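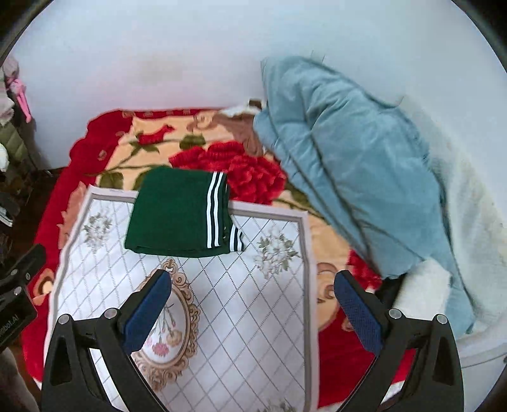 深绿色衣物折好后平放在白色绗缝垫上,三道白条留在右缘。

床上叠衣服,缺的是一条基准线

2026年8月8日

分类:居家 / 衣物整理 / 观点

家务类文章谈叠衣服,默认的工作面是桌子。硬、平、高度合适,边缘可以当尺用,理由都成立。问题在于多数住宅里没有一张随时空着的、足够大的桌子,衣服收进来以后首先落在床上,大部分也就在床上叠完。把床当作不合格的工作面,然后建议读者换到桌子上去,对实际操作没有帮助。我的看法是:床可以用,条件是在床面上另外建立一个面和一条线。面由一块薄的绗缝垫提供,线由衣物自身提供。

先说面。床作为工作面有两个缺陷。其一是下陷,手掌压平时,受压处低于周围,织物跟着弧面走,松手后回弹,折线位置随之偏移。其二是摩擦不均。长毛绒的毯子有绒向,顺绒时衣物容易滑动,逆绒时底层被拖住,上层继续走,两层之间错开几毫米,折到第三次就看得出来。花色也有影响。大花毯面上没有任何可供参照的直线,深色衣物压在红花绿叶上,边缘在视觉上被打断,人会不自觉地跟着花形去摆。

绗缝垫处理的是后两项,对第一项只能部分改善。它比毯子薄,表面比绒面紧,四边有滚边,形状是规整的矩形。绗缝线把填充物分格固定,局部受压时变形被限制在较小的范围内。菱形格纹的线是斜的,不能直接用来对边,但可以用来检查对称:衣物折完以后,左右两条边与格线相交的位置应当大致呈镜像,偏了一眼就能看出。垫子的直边则可以直接拿来对齐。

我用的那块是 Relora 的,用了一年多,滚边已经起球,不影响使用。Yiğit Kurtuluş 对此有不同意见,他认为垫子多一层就多一层滑移,不如把床单拉紧直接叠。我照他的办法做过一阵。床单拉紧之后确实平整,但前提是床上没有别的东西。冬天被子堆在一侧,毛毯压在被子下面,要得到一张拉紧的床单,得先把床清空,这一步的工时比叠衣服本身还长。垫子只要求床上有一块比它大的空位,其余的可以照旧堆着。

再说线。有侧条的运动裤在这件事上条件最好,我认为它是最适合拿来练习的衣物,也是最常被叠坏的衣物。侧条由几道平行的浅色条和底色间隔组成,从腰到裤脚贯通,缝制时位置相对固定。对叠衣服的人来说,等于衣物上预先画好了一条基准线。多数人的做法却是先找裤缝,再找裆底,最后才看条纹,结果条纹歪在正面某个位置,或者一半翻到背面去。顺序应当反过来。

我的做法如下。裤子沿中线对折,两条裤腿重叠,侧条朝外,落在同一侧。此时不管腰头是否齐,先让上层侧条的外沿成一条直线,再让这条直线平行于垫子的一条长边。裆部的三角折向裤腿一侧,压平。然后从裤脚往腰头方向折,每折一次,检查上下两段条纹是否重合。重合就继续,不重合就退回上一折,不要在当前这一折上硬拉。硬拉只移动表层,里层留在原处,错位会被包在里面,放进抽屉以后慢慢顶出来。

最后一折的位置由裤脚决定。有人主张裤脚必须完全藏进去,叠出一个四边封闭的块。我不赞成。裤脚多出一小段,说明前几折的长度没有算准,这是事实,但把它塞回去会在块的下缘形成一个厚点,叠放时上面那件会倾斜。露出一小段,只要条纹方向与主体一致,占用的空间可以忽略。整齐的判断标准应该是厚度均匀,轮廓是否封闭属于次要项。
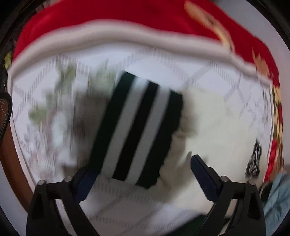 针织罗纹是另一类问题。罗纹有横向弹性,沿条纹方向稳定,垂直于条纹方向可以拉开很多。抓取时手指落在哪里,它就在哪里变宽,几道深浅相间的条在受力处散开,松手后并不总能回到原来的宽度。处理这类部位应当沿着罗纹方向捏,不要横着捏,放下之后静置片刻再压。先压后等,变宽的部分就被固定在折线里了。袜口、袖口、领口都适用这一条,差别只在弹性大小。

Kevin Dunne 在他那份衣物收纳笔记里提出过一个反对意见,大意是:对条、对边、控制厚度,这些步骤的收益在衣服穿上身的那一刻归零,投入的时间应当按沉没计算。这个说法我只同意一半。单件衣服确实如此。但抽屉是一个系统,一件厚度不均的衣物影响的是它上面所有的衣物。我的抽屉内高固定,裤子平放叠成一摞,底层偏斜时,上面几件每次取放都要重新扶正。叠的时候省下的几秒,取的时候会分多次付出去。

为了不只凭印象说话,我从一月起做过一份记录。方法很粗:每叠一件,记下是否返工,返工的定义是至少退回一折重做。累计1,767件。其中有侧条的裤子返工最少,深色无纹样的针织衫返工最多。记录中没有控制光线,也没有区分早晚,所以我不打算从中推出比这更细的结论。有一项倒是值得单独提出来:连续叠超过20件以后,返工明显变多,衣物类型的影响反而看不出来了。我现在的做法是到这个数就停,剩下的另找时间。

关于工具,市面上的叠衣板我用过2种,一种是 Pivum 的折页式,一种是 Monska 的硬质单片。折页式对短袖有效,尺寸固定,叠出来的块大小一致。对长裤基本无效,裤腿长度超出板面,只能先手工折一次再上板,板的意义就剩下最后那一下。放在床上使用还有一个附加缺陷:板的铰链需要硬支撑,底下是软的,翻页时整块板会跟着翘。单片板好一些,可以当作直尺插在折线里,抽出时要慢,否则罗纹会被带出来。两样东西现在都立在柜子侧面,用得很少。硬板解决的是桌面上的问题,搬到床上以后前提变了。

也有人问垫子的尺寸。我的意见是以最大的那件衣物对折后的宽度为准,四周留出一掌。过大没有好处,垫子超出空位以后会搭到被子上,一角翘起,反而失去了平面。厚度宁薄勿厚,填充过厚的垫子本身就会下陷,和直接用床没有区别。图案不重要,有花无花都可以,但底色要浅。深色衣物放在浅色底上,边缘清楚,条纹是否平行不需要弯腰去看。浅色衣物在浅色底上则比较吃力,这一点我没有找到好的办法,白衬衫仍然是挂起来。

床的高度是绕不开的缺点。站着弯腰,腰受不了;坐在床沿,身体转向一侧,叠出来的东西系统性地往惯用手那边歪。我试过跪在地上,高度反而合适,膝下垫一个枕头即可。姿势不好看,但是视线正对垫子的近边,对边的误差最小。

至于叠好之后放在哪里,不要留在垫子上继续往上摞。垫子是工作面,摞在上面会把剩余空间占掉,下一件只能叠在边缘,前面说的那些条件就全部作废。每完成一件移走一件,放到床尾或者直接进抽屉,垫子保持只有一件在上面的状态。我家里只有我一个人遵守这条。

标签:叠衣方法 运动裤 绗缝垫 抽屉收纳

相关文章
抽屉内高与衣物厚度的配合
Sönmez 分隔盒使用31天记录
罗纹针织物晾晒后的回缩
床尾凳能不能当操作台
长毛绒毯的绒向与清洁

联系我们 | 投稿说明 | 版权所有,未经许可不得转载 | 返回顶部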